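Skasum Shared Workshop
Minutes of the Monday build night, Mamo home robot
Held in the back bay, start 7 p.m.

Status of the build

The drive base is bolted up and both motors turn. The arm is still on the bench with no wrist. Members were reminded that the robot has so far moved under its own power for the length of one workbench, and that the word "autonomous" on the notice board is premature. It was agreed to take it down until the thing has crossed a room.

Simulation work

The software group presented the virtual house. Mamo's planner is being run there while the hardware catches up, and the group considers the results encouraging. The meeting was less sure. The house has tiled floor in one part and wood in another, and the simulated wheels treat both as the same surface. The shop floor has never been that kind to anybody's wheels.

A utility cart was chosen as the first obstacle. It has open shelves and thin braces, and the planner has to decide whether the gap between the shelves is space it can use. Last month it decided that it was. The fix is to treat the whole cart as one solid block, which several members called giving up – the software group called it a reasonable first step. Solid block stays for now.
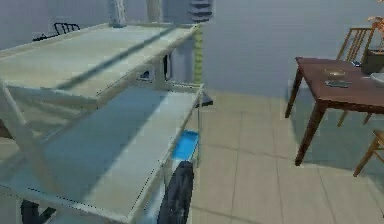 Can we trust a route planned in the virtual house when we run it on the real base?
Only as a starting point, and only at walking pace with a hand on the stop button. The virtual base has no slack in its gears and its battery never sags.

The group reported 80 simulated runs to the dining table and back, with 3 collisions. A member asked what counted as a collision. The answer was any contact that moved an object, so a wheel rubbing along a chair leg would score as a clean run. The meeting asked for the count to be redone with every contact included. Nobody was willing to guess the new number.

Small objects

Discussion moved to the table-clearing job, which was in the original pitch and has not been looked at since. The kitchen part of the house has a white table with a bucket, a small cup and a bronze statue on it, along with a flat dark item that the software labels as a tablet on some runs and as a phone on others. The group says the label makes no difference to the grasp. It was pointed out that it makes a difference to whoever owns it.

The statue is the harder case. It has one arm held out, and the planner draws a plain box around the whole figure and aims for the middle. Fine for a cup. Members doubted that our gripper, printed from the Drarine plans and not yet tested on anything heavier than a sponge, should be sent after a statue at all. Agreed: cup and bucket first. Statue to be treated as a thing to avoid until further notice.

A request to add opening the refrigerator to the list was turned down. The arm can't reach that high and we don't know the pull force.

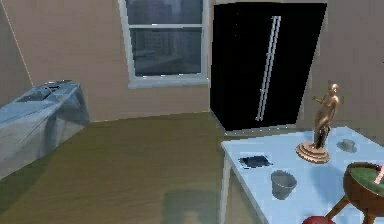 Skasum, August

Notes carried over from the last meeting, read into the record at the request of two members who missed it:

The Plirkton motor controller cuts out after 60 seconds under load. The supplier says this is a setting. We have changed the setting and it still cuts out. A second board is on order, and if that one does the same we go back to the old controller, ugly wiring and all.

The log from the longest bench test holds 1,119 error lines. Most are the same line repeated. This was offered as good news and was noted as such.

Doorways

Returning to this month's business. The bedroom route is the one people at home would want, for carrying a glass or a book to someone in bed, and it is where the planner is weakest. Large wooden pieces stand close on both sides of the approach, and past them it is open floor up to the bed. The planner likes the open floor and commits early. On the real base, with a turning circle wider than the drawing says, that early turn would put a corner of the chassis into the wood.

Two proposals were heard. One is to slow down and look again at the opening. The other is to make the base narrower, which means moving the battery and redoing the mounts. The first is cheap and goes ahead. The second was put off, with some grumbling from those who had argued for a narrow base in the first place.

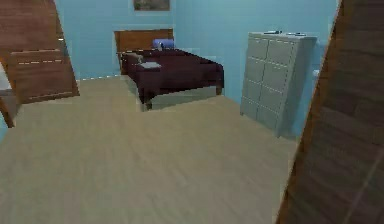

ACTION ITEMS

Recount the simulated runs with all contacts included, and post the result whether it looks good or not.

Measure the real turning circle on the shop floor, loaded and unloaded, and put the figures into the model.

Fit the second motor controller when it arrives. No arm work on the robot until it has held a load for a full evening.

Take down the notice.

The request for money for a depth camera was held over. The meeting wants to see the base drive straight first.

Closed at 9:20 p.m. Last one out to check the battery charger is unplugged – it was left on again.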